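1/ Time for a thread about how a shelf-picking robot spent most of April refusing to touch a bottle opener, and how it was mostly my fault. Get a cuppa.

2/ Background for newcomers: I work on the software side of a small outfit called Danko. Our robot is called Junum. Junum takes things off shop shelves and puts things back on shop shelves. On a good day it does this without anyone having to run.

3/ We teach it from recordings of people doing the job by hand. Reaching in, gripping a bin, shifting the stock, lining up the cards. Ordinary shop work, in ordinary shops, with all the clutter left in. The clutter is the point. Hold that thought.

4/ The kitchen gadget section is the hard bit. Flat cards, shiny plastic over the front, a tool stuck to the middle, and a tendency to slide off one another the moment you look away. A person just sort of scoops them up. Nobody has ever had to write down what "sort of scoops" means.

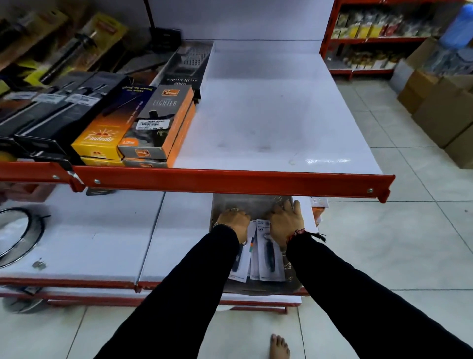 5/ So we had 337 recordings from kitchenware aisles, and the new model trained on them looked lovely in simulation. Smooth. Confident. I sent a message to the team with a thumbs up in it. I'd like that thumbs up back.

6/ First run on the real test rack. Junum reaches for a clear bin, closes the gripper on the near rim, and pulls. Doesn't lift. Pulls. The bin comes off the shelf at the speed of a tablecloth trick, minus the trick.

7/ Peter Sýkora was standing nearest and hit the stop button. He also took a pastry cutter to the shin, which he has mentioned a few times since. No skin broken. The bin bounced. The opener went under the rack and stayed there until the next morning.

8/ Fine, I thought, grip force. It's always grip force. I spent two days tuning grip force.

9/ It was not grip force.

10/ Second run: same rack, same bin, speed turned right down, everyone behind the yellow tape. Junum reaches out, stops 53 millimetres short of the bin, and just stays there. No error. Status light green. The log says "grasp complete". Complete! It was holding a handful of air and feeling great about it.

11/ I want to be clear that this one worried me a lot more than the flying bin. A robot that drops things is a nuisance. A robot that thinks it's holding something when it isn't will carry on to the next step, and the next step was "swing arm left at full reach", toward where a person would normally be standing.

12/ It didn't swing, thanks to a separate safety controller from Ulline that doesn't care what my software thinks. It saw no load on the wrist and locked the joints. I have been rude about that box in the past. I've called it the handbrake. I take it all back, it can have my parking spot.

13/ We pulled the logs. 2244 grasp attempts across all the rigs that month, and the false "complete" turned up almost only on carded goods with clear plastic on the front. Boxes were fine. Tins were fine. Bottle openers, graters, peelers, anything in a blister – a coin toss.

14/ Shaohua Zhong found it, at 9 pm, eating noodles at my desk because mine has the good monitor. The depth sensor was reading straight through the clear plastic about half the time, and picking up glare off the white shelf the other half. The robot's idea of where the object was jumped back and forth like a kid between two trampolines.

15/ And my smoothing filter, which I was very proud of, took those two wrong answers and averaged them into a third wrong answer. A nice steady one. It looked so steady that every check downstream believed it.

16/ That also explains the tablecloth incident. It thought the bin was further forward than it was, decided it had already lifted, and got on with the "bring it home" part of the plan.

17/ What the people in the recordings do, once you go back and watch with this in mind, is use two hands and let them disagree. One holds, the other steadies. If the thing isn't where you expected, your fingers tell you long before your eyes do. Junum had one gripper and my filter.

18/ What we've changed, for the handful of you who do this for a living and have been typing "did you check the depth confidence" since post 6 (no, I did not, thank you):
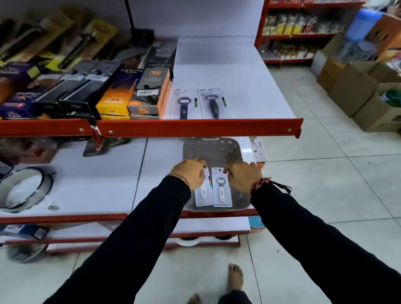
19/ THE FIXES

– Filter's gone. If two depth readings disagree, the arm stops and looks again from another angle.
– "Grasp complete" now needs the wrist to feel weight. Seeing isn't enough.
– Clear plastic gets its own category, with a slower approach.
– No swing move at all until the lift has been confirmed twice.
– Yellow tape moved back by 900 mm. Peter measured it himself, with feeling.

20/ Results so far: it's slow. Painfully slow. You could restock the rack by hand, have lunch, and come back in time to see it pick up its second card. But it hasn't claimed to be holding anything it wasn't, and I'll take slow over imaginary.

21/ Someone asked whether we'd swap to the Amilance sensor. Maybe. There's a budget conversation first, and I'm not going in there until the shin story has died down a bit.

22/ Still to do: cards stacked in front of other cards. I tried it this afternoon. Junum looked at them from four angles, stopped, and asked for help. Muting this for the night, will answer questions tomorrow.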